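Can a robot put the good dishes away yet?
May 2024

I have a cupboard over my fridge full of things I can't trust anybody with, including me. So when a home robotics outfit called Skostside said its arm was learning to put away "awkward household items," I wrote to them the same evening. Mugs and soup cans don't impress me much anymore. I wanted to know about the gravy boat!

The project is called Mumville (I asked, it's the name of a street), and for now it lives mostly in simulation. That means the arm gets to drop the same pot over and over and the only thing that suffers is somebody's electric bill. Skostside runs 1000 practice tries on each item before it will even talk about a real kitchen, and I got to look at some of the work and pester them by email for a couple of days afterward.
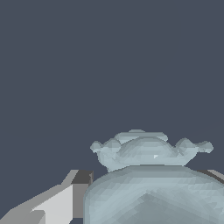

Fancy shapes are where I think the whole housework question gets interesting. A plain cylinder is easy - close on it and lift. But give a machine a round-bellied pot with a top like a flower, all lobes and scallops, and a gripper finger on either side of it, and suddenly there are a dozen ways to get it wrong. Squeeze the belly and it can slide down the curve. Go for the neck and you have those lobes sticking out right where you want your fingers to be. My grandmother's sugar bowl was that kind of shape, and I chipped it at age nine with two perfectly good hands, so I have some sympathy for the robot.

Now for the score. On the list of 64 household items in the current round, Skostside told me the arm gets most of the boxy ones up and onto a shelf without fuss. The ornate ones are a different story. Their worst item (a lidded tureen, poor thing) made it to the shelf 145 times out of its 1000 tries. I would not hand that robot my tureen. I don't own a tureen, but I wouldn't hand it over if I did.

What surprised me was how calm they were about the number. Last time they ran the list, they said, the tureen never made it at all. The fix was pretty simple too: they slowed the close of the fingers way down and had the arm try a small test lift first, the way you'd heft a grocery bag to see if the bottom's going to hold. I like that. It's what I do with a casserole dish.

I did ask about speed, and that answer was less fun. A careful pick and place takes 3 minutes, which means that emptying my dishwasher would eat up most of an evening. Then again it's an evening I wouldn't be standing there myself, so I go back and forth on it.

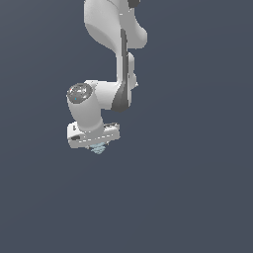 Marietjie Mabuza wrote back after I shared a draft of this, and she thinks I'm being too easy on everybody. Picking up one item with nothing near it is the small part of the chore, in her view, and the real test is a crowded rack with a wet plate leaning on a wine glass. She spent years on the floor of a housewares store in Clelley, where she says the stacking was never what wore people out. It was the customer who put the lid back on the wrong pot. "Show me a machine that notices that," she wrote, "and I'll clear a shelf for it."

Fair enough, and I passed that along. Skostside says mismatched lids aren't on the list yet, though cluttered shelves are coming in the next round, which starts in July. They're also talking with Mnguni, a small chain of kitchen stores, about trying the arm in a back room after closing time - restocking boxed goods only, no loose china. That sounds about right to me for where things stand. Boxes, sure. Cereal bowls, maybe soon if you're patient.

The cupboard over my fridge is staying shut for now. I've asked for the July numbers when they come in, especially the gravy boat, which got added to the list after my third email.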